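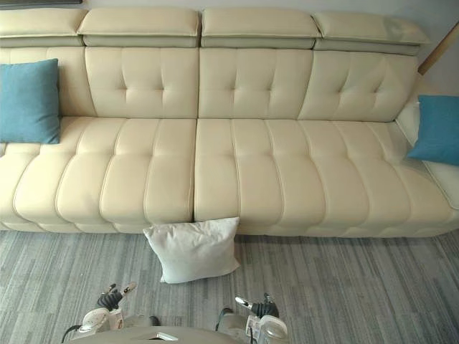

Cuidado de tapicerías claras: el sofá de la sala de descanso

El sofá de piel color crema entra este mes en el plan de mantenimiento del edificio Jorden. En el boletín de septiembre se trató el mobiliario de oficina; la presente nota se limita a los asientos tapizados y a los cojines sueltos, que generan la mayor parte de las consultas recibidas en el buzón de servicios.

El acabado de la piel es liso y ligeramente brillante. Este tipo de superficie admite limpieza con paño de microfibra apenas humedecido y jabón neutro diluido. No admite alcohol, amoniaco, toallitas desinfectantes ni esponjas abrasivas. El producto autorizado en almacén es Clavar, referencia 1033, en envase de 800 ml. Se aplica sobre el paño, nunca directamente sobre la tapicería.

La dificultad está en las costuras. El asiento va acolchado en canales y el respaldo lleva capitoné, con hundimientos donde se acumulan migas y polvo. El orden de trabajo es el siguiente:

1. Retirar los cojines sueltos y dejarlos sobre una superficie limpia.
2. Aspirar los canales del asiento con boquilla de cepillo blando, de atrás hacia delante.
3. Aspirar la junta entre los dos cojines de asiento. Conviene separar los bordes con la mano – no con la boquilla – para no forzar el pespunte.
4. Repasar los hundimientos del respaldo con pincel seco.
5. Pasar el paño por los reposacabezas, incluida la cara inferior.
6. Secar con un segundo paño y esperar antes de recolocar los cojines.
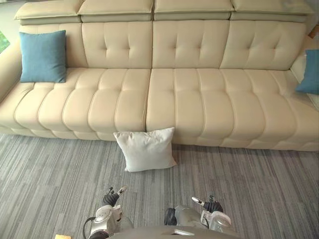

Respaldo con capitoné y cojines azul verdoso en los extremos.

Los reposacabezas reciben grasa de cabello y productos cosméticos, por lo que requieren una frecuencia mayor que el resto: una pasada semanal, preferiblemente el viernes por la tarde. Para el asiento y los brazos basta con una pasada quincenal. El acondicionador de piel se aplica dos veces al año y queda reservado al personal de servicios.

En cuanto a los cojines, se ruega devolverlos al sofá después de usarlos. El criterio de colocación es sencillo: los azules, uno en cada extremo y apoyados en el respaldo; los de color claro, junto a ellos.

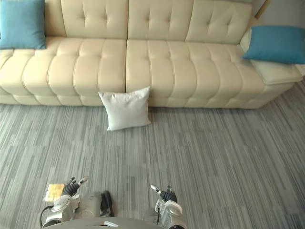
Los cojines claros acusan antes el roce con el suelo y se revisan por separado. Si la funda presenta manchas, se retira y se lava a 30 grados, del revés y con la cremallera cerrada. Las fundas azules se lavan siempre aparte, dado que el tinte puede transferirse tanto a otros tejidos como a la piel clara del asiento si se colocan húmedas. No se utiliza secadora en ningún caso.

El presupuesto asignado a recambio de fundas es de 200 euros. Las peticiones se tramitan con el formulario 71, disponible en la carpeta Orville, indicando color, medida y estado de la cremallera.

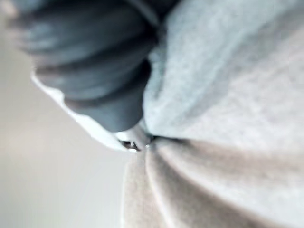 Texto de la nota: Sosina Jemal
Responsable de mantenimiento interior

Queda pendiente la revisión de las mantas y los textiles de pelo. Estas piezas retienen polvo entre las fibras y deben sacudirse en el exterior antes de aspirar el sofá, no después. Para el lavado rige la etiqueta de cada prenda; si falta, agua fría y ciclo corto, sin suavizante.

Los desgarros y las costuras abiertas se comunican a Hiwot Gashaw, que gestiona las reparaciones con el taller Feyisa. Se pide no aplicar cinta adhesiva de forma provisional: el residuo dificulta la reparación posterior y puede levantar el acabado de la piel.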